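Foltik satin cloth, peach, medium

Bought as a replacement for a polyester-cotton cover that had pilled at the folds. Foltik sells this in three sizes; mine is the medium, item 371 in the Panura catalog. Price at the time was 8 dollars with shipping extra.

Weave and finish: satin face, dull reverse. The face is slick enough that a folded stack slides if it is tilted. Edges are machine hemmed with a narrow double turn, and the stitching held through six wash cycles at low heat with one skipped stitch near a corner. Color loss after the sixth wash was slight and even.

Creasing is the main weakness. The cloth takes a crease quickly and keeps it until pressed – steam alone removes only the shallow ones. Press from the reverse on a low setting. A hot iron on the face leaves a flat, glassy patch that does not wash out.

Folding into quarters takes practice. The top layer shifts on the bottom one, so hold the fold line down along its full length before turning the second half over. 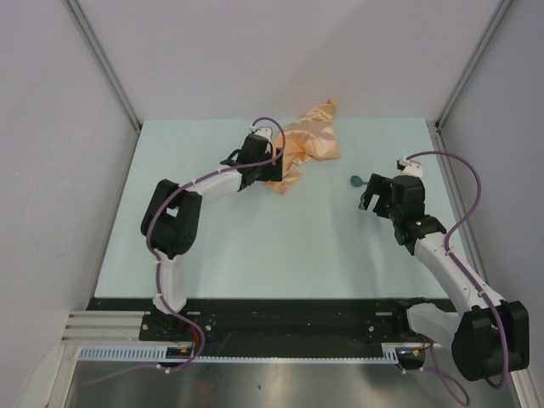

Review by Jalali

On a smooth pale surface the color reads closer to orange than to pink, and bunched up it shows strong highlights against darker folds. Buyers matching it to other linens should order the Zavometti swatch card first, as the peach in the catalog print is cooler.

Rating: 6 out of 10. Good hem, fair color, poor crease recovery.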